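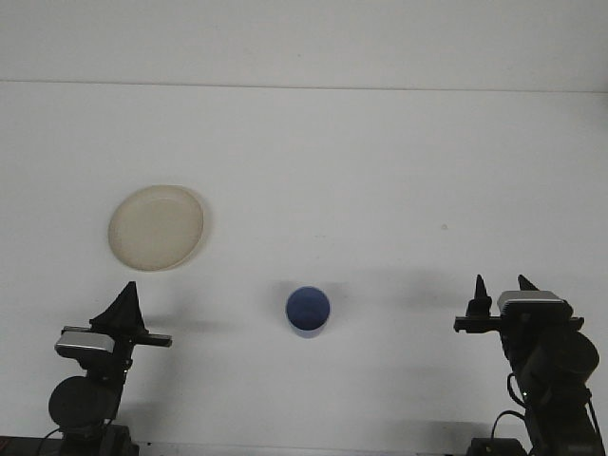

A Saturday's worth of robots in Varnstead

28 Oct 2019
By the Slow Solder blog
14 comments

I'd been meaning to get over to the Cullano workshop since May, when they put the first pictures of their two-arm build online, and last week I finally made the drive. It's in Varnstead, upstairs from a tile shop, and the stairs are steep! They open the doors to visitors twice a year and I'd missed the spring one.

If you've never been to a shared workshop, picture a big garage that 50 people all think is theirs. There's a wood corner, a laser cutter with a waiting list taped to it, and then a back room for the electronics crowd. I spent pretty much the whole afternoon in there.

The project is called Barkik (I asked what it meant and got three different answers). It's 2 black arms mounted side by side at a white table, each with its own gripper, and the job right now is tableware. A cream plate, a little blue cup. The plan is for one arm to bring the cup over and set it on the plate while the other holds the plate still. Sounds easy, I know. The cup is the part they grumble about – round, small, and the fingers come at it from the side, so if they close a hair early it scoots away.

The parts bill so far is $2,133, split between the members on the build, and the biggest chunk went to joint motors. They'd priced a ready-made pair from Kasten and decided they'd learn more doing it themselves. I'm not sure my wallet would agree, but I loved hearing them talk about it. One guy had rewired the left arm on his kitchen counter over a long weekend and was very proud of his cable lengths.

They've logged 700 practice runs, all in a spiral notebook with coffee rings on it. I flipped through (with permission!) and my favorite entry just said "cup again."

I got a turn at the controls too, which I did not expect. You move slower than you think you need to, then you slow down some more. My shoulders were up by my ears the whole time.

Parking is free behind the building, and bring cash for the snack table – the lemon bars go fast. The next open day is in May and I've already put it on the fridge.

Shares: 37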